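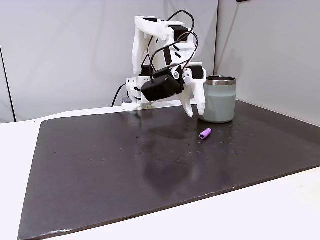 How to run a tabletop arm demonstration at an open day

Written for the Plevine open day by Syahrul Tarigan. Last revised in June.

These are the steps we follow when visitors come through the Clalier room and want to see an arm handle a cup. One person runs the arm and one person talks. Setup takes less than an hour if the arm has been calibrated the day before.

What you need

A small arm with a two-finger gripper
A dark work board and a white table
A cup that stands up by itself
A laptop with the motion files loaded
A power supply and a spare
Masking tape

Step 1. Set up the table

Put the board down first and check that it does not rock. Fix the arm at the edge of the board or table and tighten it by hand, then a quarter turn more. Leave slack in the cables. A servo cable that is tight at rest will pull out when the wrist turns.

Step 2. Home the arm

Turn on the power with nobody leaning over the table. Send the arm to its home position and wait. On our arm the wrist servo should read 2,440 at home. If it is off by more than 8, home it again before loading a motion file.

Step 3. Place the cup

Move the gripper to the start of the reach with the fingers open. Set the cup beside it, then bring the arm in at the slowest speed. Stop when the finger is close to the side of the cup and save that position. Our saved one is number 503, and you should make your own, because the table in Rernville is a different height.

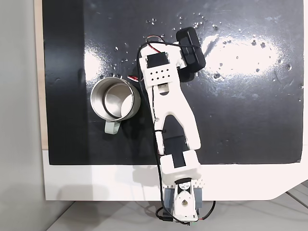
Look at the reach from the other side of the table too. A gap that seems fine from the operator's chair can be very small from above. If a finger would come down on the rim, move the cup, and leave the saved position alone.

Step 4. Run it for visitors

Groups of eight work well. Marlina Latuheru does the talking and starts with the motors, then names each joint as it moves. Run the motion once at slow speed and once at normal speed. Let people ask questions between runs, with the arm stopped.

Keep hands off the board while the arm has power. Say this at the start of every group, including the ones with engineers in them.

Step 5. If the arm misses

Stop the motion, open the gripper and go back to home. Check the cup position first and the base screws second. Two misses in a row means you should home the arm again.

Step 6. Pack up

Send the arm to its rest position before cutting the power, or it will drop. Wipe the board with a dry cloth. Coil the cables loosely and put the arm in the Pangaribuan case with the gripper facing up.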